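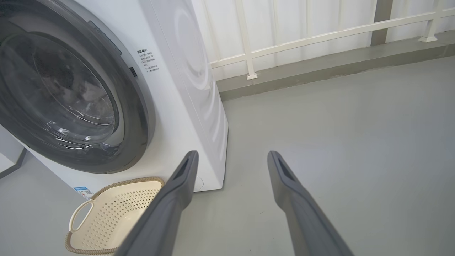

4. What the students did with the laundry task

4.1 Why laundry, and how we got there

I had planned for the module to finish on stacking blocks, same as the year before, and it was Mali Landeg who talked me out of it. She'd been my teaching assistant for the block-stacking version and she was bored stiff by it, and so (she pointed out) was everyone else. Blocks are kind to a gripper. They have flat sides and they stay where you put them. Her argument was that students who had already spent half a term on arm control, calibration and recording demonstrations deserved something with handles, holes and a shiny curved door, and I gave in by the end of the tea break.

So the brief we handed out in December was one page long. Drive the arm by hand through a basket-and-washer task, record it, train a policy on the recordings, and then write up what went wrong. The last bit carried most of the marks. There were 14 students on the module and they worked in four teams, each with its own evening slot. Teams could choose which part of the job to tackle: lining up on the basket handle, nudging the basket towards the machine, or reaching for the edge of the door. Nobody was asked to do a whole wash, and I'd have been alarmed if they'd tried!

Recording went through Tavum, the little logging tool that Trefor Lewis wrote for his own dissertation and has kept alive for us ever since. It saves the wrist camera, the joint positions and how wide the fingers are open, and it puts a text box in front of the operator at the end of every attempt. I'll come back to the text box, as it ended up mattering more than I expected.

4.2 The view from the wrist

I should say something about the camera, as most of this section hangs on it. Everything the policy knows about the world comes in through that one view, and the students found that surprisingly hard to keep in mind. They stand beside the arm, they can see the whole machine and the floor and the basket, and they drive accordingly. Then they play the recording back and discover that the thing they were steering by was never in shot.

Figure 1 is a good example to argue over. The two fingers are open with a wide stretch of pale floor between them, and the left one overlaps the bottom front edge of the washer and partly hides the small round white button or cover down there. The cream basket is only partly in view. You get the looped handle opening at its left end and the tan rim, but you'd be guessing at the rest. A person fills all that in without trying. The policy has to be given enough recordings to fill it in too, or else has to be moved somewhere with a better look.

Team two, led by Carys Pritchard, built their whole report on this. Their first batch was recorded with the wrist tipped well down, which gave a lovely close view of the rim and almost nothing of the washer. Their second batch began further back. The policy trained on the second batch was slower to reach the handle but wandered off far less, and Carys wrote a very nice paragraph on why she would have bet the other way. I've kept a copy to show next year's lot.

4.3 Shiny door, pale everything else

The second big headache was light. The machine is white, the floor is pale grey, the railing is white and the curtain or panel behind it lets in a lot of daylight. The one strong dark shape is the ring round the door, with the glass in the middle picking up streaks of reflection. I'd assumed the ring would be a gift, a big bold circle you can find from anywhere. It was, for about as long as it took Janka Danko's team to switch from afternoon recordings to evening ones.

What seems to have happened (I say seems, because we only have their plots and no proper ablation) is that the policy had latched on to the bright streaks in the glass as much as on to the ring itself. When the streaks changed, it reached for a spot to the side of where it should have gone. Janka's fix was wonderfully low-tech. Her team went back and recorded at different times of day, with the curtain left as it was, and mixed the lot together. They also tried cropping the top of the view so that the brightest area was gone, and that helped a bit with the basket task and made the door task worse. I was pleased they reported both.

There was a long discussion in the lab about whether to stick a marker on the machine. The washer already has printed matter on it, a small block of Chinese text beside the door and a blue-and-white label with a tiny QR code low down on the front, and one student asked whether that code could stand in for a marker. We talked it through and decided against it. It's far too small in the wrist view to be dependable, and a finger can so easily get in the way of anything near the bottom of the machine. I also rather liked the idea of the teams coping with the appliance as it stood, without dressing it up to make our lives easier.

4.4 Recording, and the matter of the notes

Between them the teams logged 62 attempts in the final fortnight, and 61 could be used for training. The lost one was my fault. I'd filled the disk with slides. Anyone who has run a student project will know that this is a very good rate, and the credit goes to Carys Morgan, who drew up the start-of-slot checklist and stood over people until they followed it. It went like this:

Open the fingers fully and check that both show in the wrist view.
Put the basket on the floor in front of the washer, handle end where your team's plan says.
Start Tavum, wait for the beep, count to three, then move.
Stop before you lift your hands off the controls.
Write the note before you touch anything else.

The note is the text box I mentioned. I'd asked for a sentence per attempt and expected to get "fine" and "bad", and for the first few evenings that's just what I got. Then Trefor suggested making everybody read another team's notes aloud at the weekly meeting, which was mildly excruciating and worked a treat. By the following week the notes were saying things like "came in too low, left finger hid the bottom of the washer so I was steering blind" and "went for the handle but kept looking at the real basket and not the screen". We coded these by hand for the results in section 5, and they turned out to be a better guide to where a policy would struggle than any of the numbers I'd planned to lean on.

A word on marking, as colleagues always ask. The trained policy's success rate was worth very little. I told the teams so at the start and repeated it whenever somebody looked glum. The marks were for a clear account of what they recorded, what they changed and what they thought the change had done. One team's policy never managed the handle at all and they still came away with the top report, largely for a careful page on how the perforated sides of the basket confused their simple edge detector. All those little holes! They tried blurring, they tried a coarser image, and they ended up ignoring the sides and looking for the rim.

4.5 What I'd change

Longer slots, first of all. The setting-up ate a good chunk of each one, and the students were only getting into their stride when the next team turned up at the door with their coats on. I'd also split the driving and the watching properly. In the better sessions one student drove while looking only at the screen and another kept an eye on the arm with a hand near the stop button, and we should have insisted on that from the first evening.

Mali would like a second camera looking at the whole area from the side. I'm torn. It would certainly make the policies better, and it would take away the very problem that produced the most thoughtful writing of the term. For now we've agreed that the second camera can be switched on for the last two weeks only, so that each team can compare its own results with and without it. Trefor is adding the extra stream to Tavum, and the changed checklist is in Appendix B along with the brief.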